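How to Prepare a Cloth-Handling Demonstration for an Open Day

In October our workshop in Dondwood opened its doors to visitors, and we showed them how the hand-held grippers are used to handle clothes. It was the second time we did it. The first time I made several mistakes, so I wrote down the steps. Maybe they help another small lab that wants to do the same.

What you need

A table with a grid surface, one hand-held gripper for each person at the table, a small pile of folded clothes, and a printed sheet or curtain if you want a background with some pattern. We bought our clothes in a second-hand store on Filitz Street and paid 28 dollars for everything. Choose soft and simple pieces. Jackets with zippers are too hard for a first try.

Step 1. Set up the table

Put the grid flat and press out the air with your hand, beginning from the middle. Place the table against a wall, so that the visitors stand on one side only. In our first open day they stood on all sides, and two groups were pushing each other the whole morning.

Step 2. Put the pile in the far corner

The person with the gripper should have free space in front. Keep the pile small — three or four pieces are enough for one round — and fold them before you stack them. Different colors are good, because a visitor can then say "take the red one" and everybody understands which piece is meant.

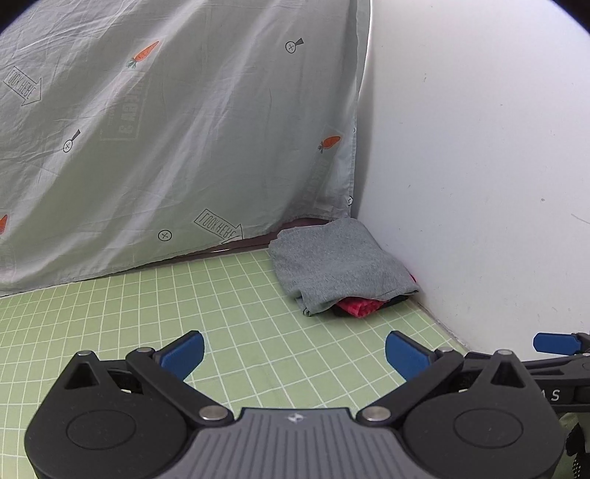
Start position: jaws open over the grid, folded clothes in the corner by the wall.

Step 3. Open the jaws completely before you begin

Beginners like to start with the jaws half closed, and then they push the cloth away. Open fully, come down slowly, and close only when both pads touch the fabric. Take the piece by a fold, not by a single layer at the edge.

Step 4. Show one full round yourself

Pick one piece, lay it on the grid, unfold it, fold it again and put it back. I speak while I do it, but only short sentences. My round takes 94 seconds. After this, give the gripper to the visitor and move your hands away from the table. It is difficult not to help!

Step 5. Explain where the recordings go

Many visitors asked this question. We say that each round is saved as one episode, and that later the robot arm in the Fareler room learns from many of them. On the open day we collected 31 episodes from visitors. If you plan to keep the recordings, ask for permission before the visitor takes the gripper.

Step 6. Put everything back

Fold the clothes the same way after each group. Wipe the finger pads with a dry cloth and check that they sit firmly.

Our handout for visitors, the Jayasinghe sheet, has two pages and can be printed in black and white. Next time I want to make the letters bigger.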